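Bench notebook, kitting cell – May
Entry by Senan Tully

Started writing at 7.40 with a mug of tea in the other hand, so forgive the scrawl when this gets typed up. Ruairí asked that whoever has the cell keeps a proper note of what it's like to work beside, as well as the faults, and I think he's right, because the fault sheet only tells you half of what a morning feels like.

The arms are on toy bricks again, picking and grouping. Same sort of reach and pinch as the Wekine inserts, and you can spill bricks without anyone from stores coming over to have words with you. Log stands at 1,483 picks since the counter was reset.

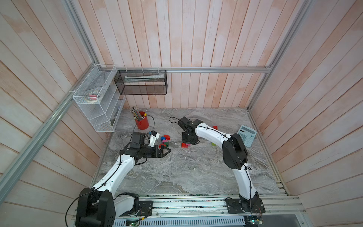 What the job looks like now

Before the cell came in, kitting for the Greven order was four of us round the long bench, talking all day, hands going without much thought. I did it for years and I'd be lying if I said I missed what it did to my thumbs. Nuria's wrist has been a lot better since she came off it, and she has said so to anyone who'll stand still long enough.

The part I do miss is the talk. Two people on the cell means one watching and one fetching, and you don't chat in the same way when half your mind is on a gripper. Jarlath and I have started taking the ten o'clock break together at the old bench again – a small thing, but it helps, and I'd like it kept when the new rota is drawn up.

Grip notes

Worked on the small square bricks for a good while. They want to be taken squarely across the sides, with the studs left clear, and it's easy to come in too close to a neighbour. 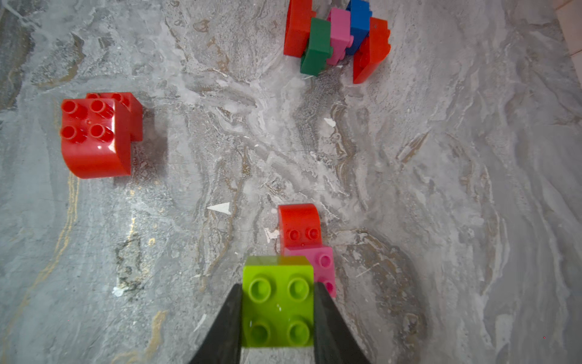

Nuria's view is that we should be spacing the parts out when we lay them down, the way you'd naturally do for a new starter on their first day. Mine is that the real trays will never be that kind to us and we may as well find out now. We agreed to do 200 each way and compare, and she is to keep the sheet because her handwriting can be read by other people.

Also tried both arms working near each other in the middle of the table. I still find myself leaning back when the two of them come in together, though they're on the other side of the frame and I know it perfectly well.

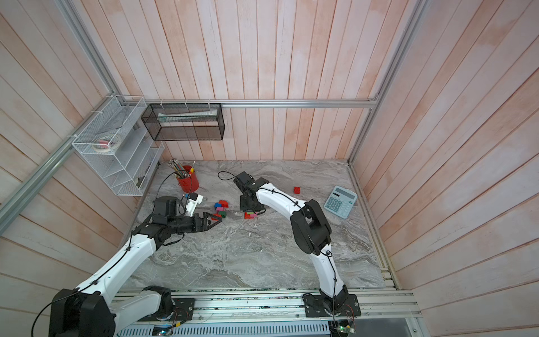 Both arms in over the middle, blocks in two groups and one red on its own.

Ciarán came down after lunch to ask about numbers for the Chou meeting. I gave him the count and then, since he'd asked, I gave him the rest as well. People on the floor want to know in plain words whether the evening shift is being cut once the cell takes the small kits. He said no one is going, and that two of us will be trained as setters on the Grallura grade. I've asked him to put that in writing and pin it up by the clock, and he said he would. Writing it here so there's a note of it.

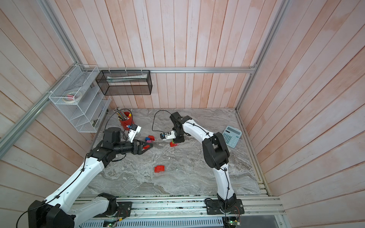
Red parts are still the ones I'd spend the time on, as there are so many of them and the shapes differ. Jarlath wants a go at teaching the next set himself, and I'm all for it. He has the best hands in the place and it would be a pity if all that went to waste watching a screen.

To pick up next: Nuria's spacing sheet, the rota question for Ruairí, and a second stool, please, as we are still sharing one.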